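Mendstead Notes
Small fixes for drawers, shelves and workbenches
By Khanyisile Mokoena
August 2018

I have a junk drawer in the kitchen, another in the hallway, and a third one in the workshop that I keep calling "the hardware drawer" so I feel better about it. This summer I finally emptied all three onto the dining table, on the same afternoon, which I don't recommend if you plan to eat dinner there! We had sandwiches on the porch. But I learned a lot, and a few of you wrote in after the June page asking how I deal with little stuff, so let's get into it.

Start with the floor of the drawer. Take everything out, vacuum, wipe it down with a damp cloth and a drop of dish soap, and leave it open overnight. If the drawer smells musty, a saucer of baking soda for a couple of days does the trick. Then cut a piece of that rubbery shelf liner to fit. Mine was 11 inches wide and I cut it wrong twice, so measure the inside and not the front (the front lies).

Next, sort before you buy a single box. I know, I know, the boxes are the fun part. But I once came home with a bag full of bins that were all half an inch too tall, and they're still in the garage holding seed packets. Sort onto an old sheet or a tablecloth, something in one plain color so the tiny bits show up. Dark works well for pale clips and pins, and light is better for screws.
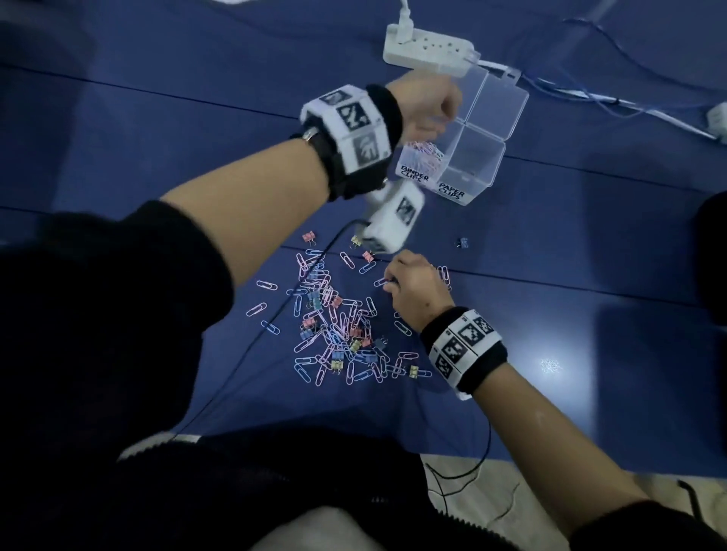
Rubber bands go bad faster than you'd think. Give each one a good stretch, and if it cracks or feels sticky, out it goes. Same with old batteries. I put a strip of masking tape over the ends and keep them in a coffee can until I'm heading to the drop-off. Dried-out glue, pens that skip, keys to a house you sold... you can let those go too. My sister keeps mystery keys on a ring in case. I gave up and tossed mine, and so far every lock in the house still opens.

For screws and wall anchors, I like baby food jars with the lids screwed to the underside of a shelf. It's an old trick and my grandfather's shop was full of them. Use two short screws per lid or the lid will spin when you try to get the jar off. If you have a shallow shelf, check that the jar clears your knuckles.

Clear boxes beat pretty ones for anything smaller than your thumb. I had some lovely enamel tins and I opened every one of them every single time, looking for a picture hook. Label the front, too, even when you can see right in. Labels are for the other people in your house! Plain block letters, and big ones if anybody over there wears reading glasses.
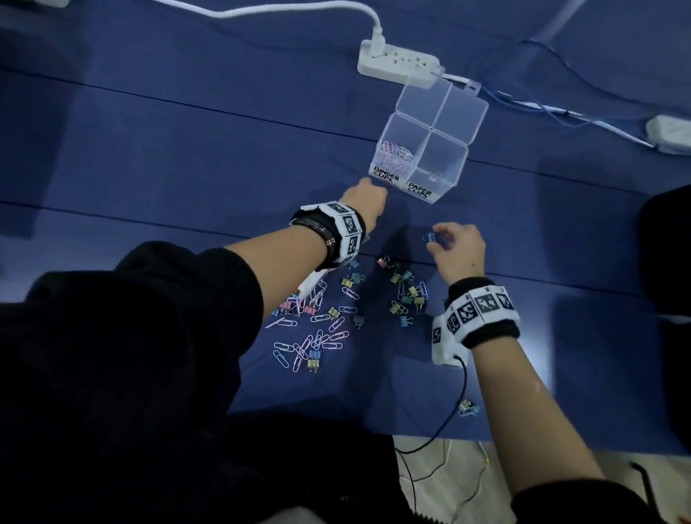 Vol. 15, No. 90

Sticky labels that won't come off are a whole separate headache. Warm them with a hair dryer for a minute and peel slowly from one corner. Whatever gunk is left, rub it with a little cooking oil on a paper towel, wait ten minutes, then wash with soap. Go easy with nail polish remover on plastic, it can turn a clear lid cloudy and there's no fixing that (ask me about my cake carrier).

And keep one small section of the drawer for nothing in particular. Birthday candles, the odd button, a takeout soy sauce. If everything has to have a proper home you'll quit by Friday, at least I would. I empty that section when it won't close anymore.

Next month is squeaky hinges and stuck windows, and I've got a sash in the back bedroom that hasn't moved in years, so send me your best ideas before I go at it with a putty knife.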